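Looking after the two arms, part four: cables and finger tips

I promised to Gijs Van Damme that I would write down how we keep the laundry cell in order, because next spring he will get the same machine at Otilano and he does not want to learn everything by breaking it. So this post is mostly for him, but perhaps others will find it useful too.

The cell is simple. There are two arms, a basket, a soft seat and a pile of cloths. The difficult part is to keep it the same from one morning to the next.

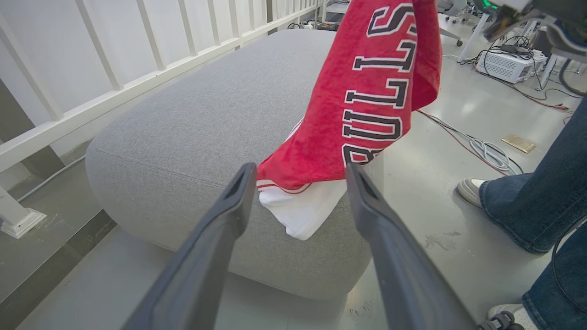

Finger tips are the part I check most often. I wipe them with a dry cloth, then I close them slowly and look from the side if they meet. A towel is a good test piece for this. The red one with BULLS on it is thick terry, and I like it because one arm can hold it high while the other waits with open fingers near the lower edge. If a tip is bent even a little, it will slide on terry, and on a thin shirt you would never notice it. We change the tips after 500 grips on thick cloth. Hendrik Vanhove thinks this is too early, but he does not have to clean up after a bad week.

Then the screws. Every 200 cycles I go over the bracket screws with the short key, by hand only. In August I used the electric driver and damaged a thread, and the new part from Wuyts did not come quickly.

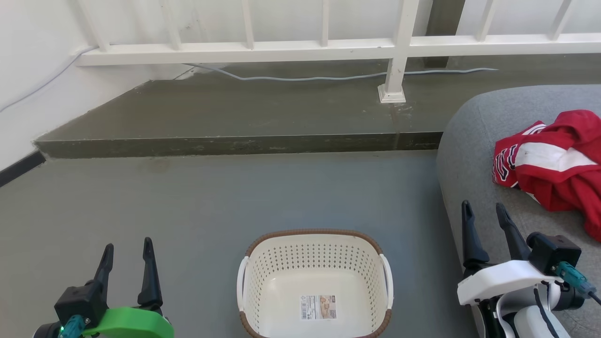 Page last changed: Fri 10 November

The connectors need more patience. Push the plug in straight and hold the motor housing with your other hand, so that the arm does not take the force. After that, move the wrist to both of its ends and watch the cable. It must have enough slack to follow, but it must not hang so low that a finger can catch it. I had error 151 for two days before I understood that the cable was pulling at one end of the movement. In the Prumov log it looked like a motor fault, and I had already asked for a new motor.

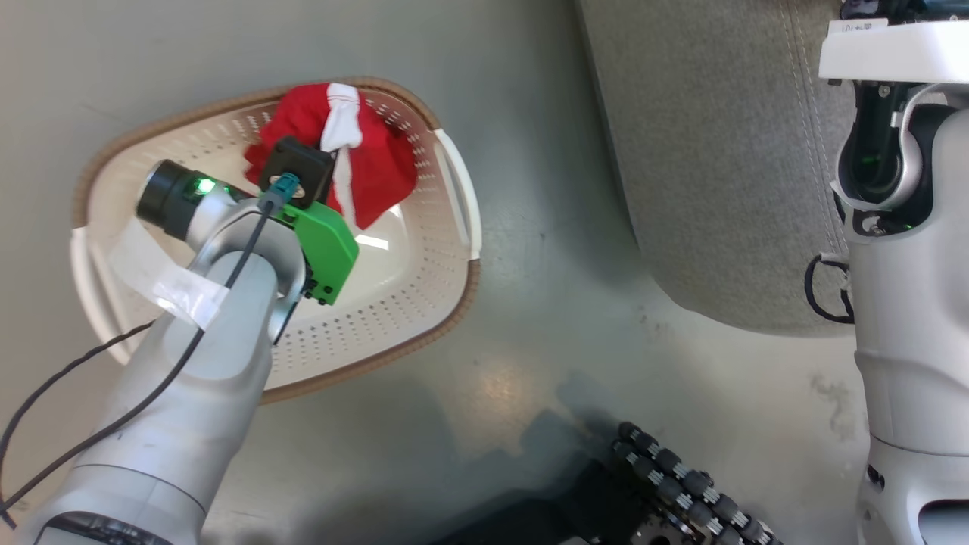 When the slack is right, I mark the cable with a pen where it leaves the wrist, and next time I only compare the mark. Rafail Stefanou showed me this and it saves me a lot of time. Please do not use a marker that rubs off, as I did at first.

I still have to write about the calibration, but for that I must first find my notes from Plekito.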